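3 shares · 2 comments

4. Folding as a household chore

Claims that a machine can now do the laundry deserve a slow reading. In most reports the chore begins with one garment, already picked out, on a clear table in even light. A person at home begins with a heap. We keep to the single garment in this section, partly to be fair to earlier work and partly because a single T-shirt is hard enough. Rafferty and Brekke (Druvska) make the same choice, and we follow their reading of the task: lift, spread, lay down, fold, leave.

Our concern is how much of the chore each stage stands for. Lifting gets the most attention in published accounts, and it photographs well. A shirt held over a table looks like a shirt that is about to be folded. We do not count it as progress unless the hem comes down flat, and a hem that sags toward one side gives reason to expect a crease later on.

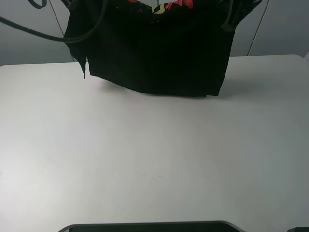
4.1 Holding and spreading

With two arms the natural hold is by the upper corners, as a person would do it before giving the shirt a shake. The trouble is that the corners of a soft garment are seldom free. Cloth bunches under the grip, and whatever is bunched there goes into the fold.
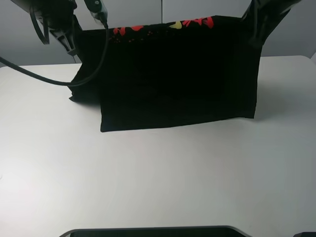 Dark fabric adds a problem of its own. Black cloth against black hardware leaves little for a camera to separate, and even a patient human reader of the footage may be unsure where the cloth ends. Gilmartin, in the Fahy notes, argues that this is a matter of better lighting. We doubt it. A household does not relight the room for each load of washing, and people fold black shirts in poor light without trouble, mostly by feel.

Wrist views are often offered as the answer. They help when the cloth is between the fingers. At other moments they show wall and table edge, and a system that leans on them has to know which moment it is in. 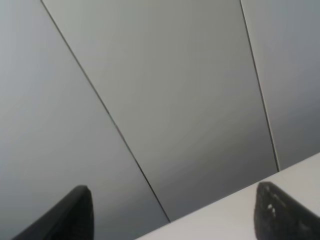

Figure 4. Wrist view, both fingers visible, nothing held.

Ó Conaill's reply to an earlier draft was that a second view makes up for this. It may – but only if the second view sees the cloth, and in the Truvham trials the arms themselves were often in the way.

4.2 What counts as folded

Scoring is where we part from most of the literature. A bundle with one squared end and one gathered end passes under the Bosport rule, which asks only that the garment cover less of the table than it did when spread. We would not put such a bundle in a drawer. Our rule asks for 2 things: straight sides all round, and no loose flap outside the outline.
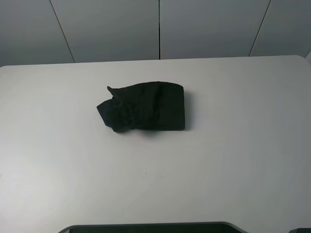
4.3 Limits of the comparison

Neither rule covers stacking, sorting or turning a sleeve the right way out. Ó Dálaigh has suggested scoring by whether a second person would refold the item, and we think that is closer to the chore as people know it. It is also slow to collect, and we have not done it here.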